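Workshop Notebook: Bat Testing and Repair, Wemberg Field House
January, entry begun 8:40 a.m.
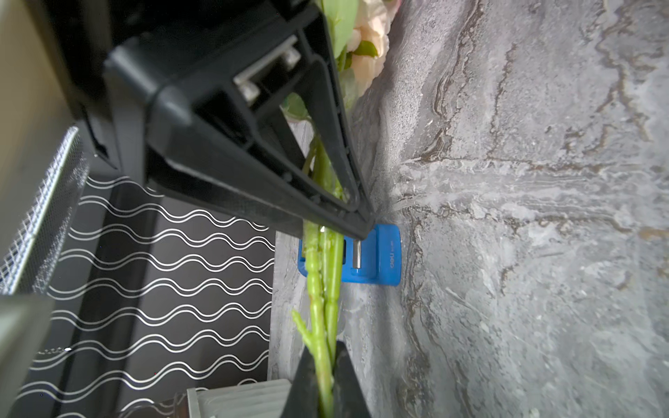 Entered by the equipment room, Lorkville Baseball Club
Filed under: Bats, preseason

Compression readings were resumed this morning on the composite bats returned from fall ball. The gauge was zeroed against the steel block before the first bat and again after the tenth. It had drifted slightly by the second check, and the last two readings were repeated.

Bat 627 read low at the six-inch mark on all four turns. A dull sound was noted when the barrel was tapped, although no crack could be found under the lamp. It has been tagged and is not to be issued. Bat 36 passed. Its end cap is loose and should be reglued before it goes back on the rack.

The Losora grips received in December do not hold well on the thinner handles. Two slipped during dry swings. The Beltrán tape was used as an underwrap on one handle and the grip then stayed in place. Further handles will be wrapped the same way and left overnight.

Machine work: the pitching machine was run for 300 balls at the middle setting. The left wheel began to squeal at about 10 minutes. The bearing was greased and the noise stopped, but the part number should be looked up in case a replacement is needed before tryouts.

Outstanding: end cap on 36; second opinion on 627; order more underwrap; return the long hex key to the batting cage drawer.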